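The Trastwood Winter Games closed in February with the best send-off the town has seen, and the loudest cheer went to a giant glowing heron. The bird floated in over the main stand at Jukley Park just after 9pm, carried on long poles by dancers dressed in black, and opened its wings to a width that had the front rows ducking and laughing.

It was the work of Burkedier, the town that takes over as host for the next Games, and it was lovely. Inside the wings were 3000 tiny lights, all wired by hand over the autumn.

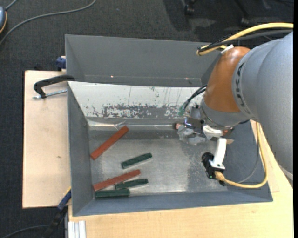

Behind the heron came 118 skaters from clubs across the valley, each with a lantern, circling the rink while the Santoro brass band played the Games song at nearly double speed. The teams then walked in all mixed together — no flags in front, no set order — and several curlers stopped to dance with the stewards. 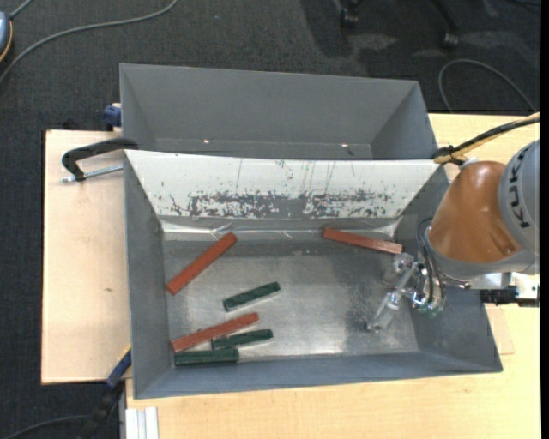
Nilmini Debnath said she had come for the fireworks and would go home talking about the band. She hoped Burkedier would keep the mixed parade, which she thought was much friendlier than marching in by team.

The flame went out at 10pm, and 700 people stayed on to sing in the car park. Burkedier has promised six new events, with night sledging first on the list.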